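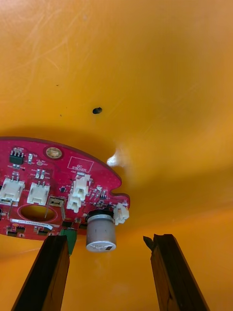
4.3 Handling bare boards: house rules

Read this before you enable any pick routine on the Pulano cell. It is shorter than the incident form.

1. Set the speed override to 30 percent for the first 16 cycles of a new job. The Drekico controller will offer you 100. Decline politely.

2. Teach the grip on bare board edge. Connectors look like handles, and the gripper will happily treat them that way until one comes off.

3. Keep the fingers clear of tall parts on the underside. A can capacitor makes a poor bumper and a worse shelf.

4. Leave the QC sticker box uncovered at the drop position. Inspectors like to put stickers in it.

5. Check the approach from the wrist camera view at both fingers. If you can't see a fingertip, you don't know where it is, whatever the screen says.

6. Save the grip under the job number, with your initials. "test_final_new2" will be deleted.

Note: Mounting holes and cutouts are not pick points. We have had this discussion.

CAUTION: Never reach in to straighten a board while the arm is paused. Paused means it is waiting for permission. Press the stop, confirm fault code 87 on the display, then reach.

CAUTION: Scuffs on the work surface are acceptable. Grit is not. Wipe down at every job change.

Exceptions to rule 1 are signed by Natália Kratochvíl. She has signed one, in March, and would like it known that she regrets it.

Rev. 29 Aug 2025, M. Halás. Replaces sheet 596.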